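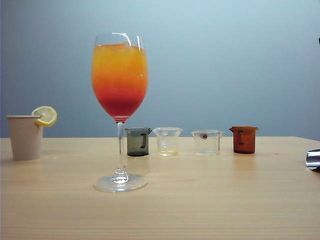 Several readers have written in to ask whether the Sullholm Summer Band is open to people who haven't played in years. Yes, please come!

Do I have to audition?
No. Pick a part you can manage and sit down (we have 14 open chairs, mostly low brass).

When is the concert?
In August, at Odska Hall. It seats 200 and we'd love to fill it!

What are we playing?
Marches, two waltzes and the Plostov Suite, a real joy for clarinets.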